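Carnet d'atelier, juillet, dimanche matin

Repris la plaque gravée pour Rullum, celle avec le prénom Noé. Miklós Nyitrai m'avait assuré que le problème du tréma était réglé depuis la mise à jour de Fuvura. J'ai des doutes. À l'écran le ë s'affiche bien, mais dans l'aperçu de parcours d'outil les deux points fusionnent avec le corps de la lettre dès qu'on descend sous une certaine hauteur. Même chose pour le é : l'accent touche le e et la fraise passe tout droit.

Essai 1 : texte converti en contours, accent séparé puis remonté à la main. Ça marche, mais l'interlettrage saute à la conversion et il faut tout recaler. Miklós appelle ça une solution. Pour une plaque, passe encore – pour une série, non.

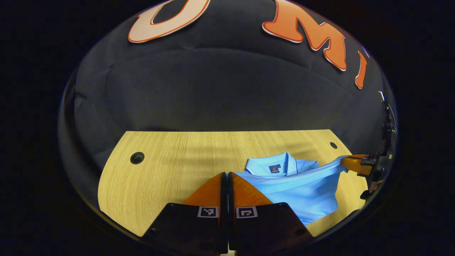

Essai 2 : police Noguchi au lieu de Veris, même fichier, même fraise. L'accent sort détaché du premier coup. Hugo Barbier en conclut que Veris est mal dessinée ; moi je me méfie, on n'a changé la police que sur un seul mot. Il voudrait d'ailleurs tester tout de suite le flocage, avec un prénom accentué sur la poitrine d'un polo bleu clair comme celui de la photo. Le vinyle pardonne encore moins que le bois : un accent trop petit se décolle à l'échenillage, et sur du bleu clair on verra le moindre manque. Donc pas de polo tant que je n'ai pas une coupe propre sur une chute.

Réglages gardés pour l'instant : broche à 100 % du préréglage, avance 2000, 2 passes. Hugo pense que l'avance est trop forte pour les petits signes. Possible, mais l'aperçu était déjà faux avant d'usiner quoi que ce soit, alors je ne vois pas ce que l'avance vient faire là-dedans.

À faire : retaper le mot avec le caractère composé au lieu du copier-coller, et demander à Miklós quelle version il a vraiment installée.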